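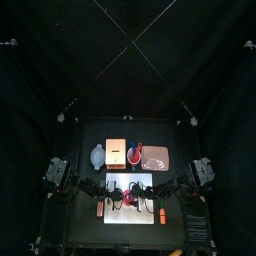
¿Cuánto sube la cuota del agua de riego este año? De 70 a 82 euros por parcela, con el voto en contra de tres comuneros y sin que nadie haya explicado todavía del todo en qué se gastó la anterior.

Acta de la junta ordinaria de la Comunidad de Regantes de la Acequia de Jollberg
Abril de 2020, por videoconferencia
Preside: Gerd Sperling
Secretario: Karthikeyan Poduval

1. Acta anterior
Se aprueba la de septiembre con una corrección: donde decía «se reparará la compuerta de Requena» debe decir «se estudiará reparar». El secretario hace notar que la primera redacción era la que se leyó en voz alta en su momento. Se corrige igualmente.

2. Cuentas
El presidente presenta un saldo de 3112 euros. Preguntado por la partida de «varios», contesta que son gastos menores. Se le pide el desglose, que ya se pidió en la junta anterior. Queda en mandarlo por correo a todos los comuneros. El secretario pide que conste el compromiso, y consta.

3. Cuota
La propuesta de subida se justifica por el precio de la limpieza del tramo alto. Varios asistentes dudan de que ese tramo se limpiara el año pasado, porque en mayo el agua llegaba a Ilville con hojas y con media rama de chopo. El presidente responde que la limpieza se hizo antes de que cayeran las hojas. Se vota y sale adelante.

4. Contadores Wurnska
La empresa ofrece colocar 12 contadores en las tomas principales y asegura en su folleto un ahorro «muy notable». No indica respecto a qué. Tampoco aclara quién paga las averías pasado el primer año. Sperling es partidario de firmar ya para no perder el descuento; el secretario opina que los descuentos que caducan el viernes suelen volver el lunes. Se acuerda pedir por escrito:
- precio con mantenimiento incluido
- nombre de otra comunidad que los tenga puestos
- qué pasa con la lectura cuando el agua baja turbia

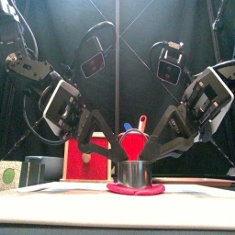

Vaso de acero sobre un salvamanteles rojo redondo.

5. Turnos de riego
Se mantienen los del verano pasado. Los de Requena solicitan pasar a la mañana, como todos los años, y como todos los años se deja para más adelante. Se recuerda que abrir la toma fuera de turno tiene sanción, aunque a fecha de hoy no se ha cobrado ninguna y no queda claro quién tendría que cobrarla.

6. Ruegos y preguntas
Se pregunta si un acuerdo votado por videoconferencia es válido según los estatutos. El presidente cree que sí. Los estatutos no dicen nada al respecto. Se consultará.
Se ruega apagar el micrófono cuando no se interviene.
Se pide una llave de la caseta para los del tramo bajo. El presidente se encarga de la copia.

Se levanta la sesión sin fijar fecha para la siguiente. Los escritos sobre el punto 4 se dirigirán al secretario.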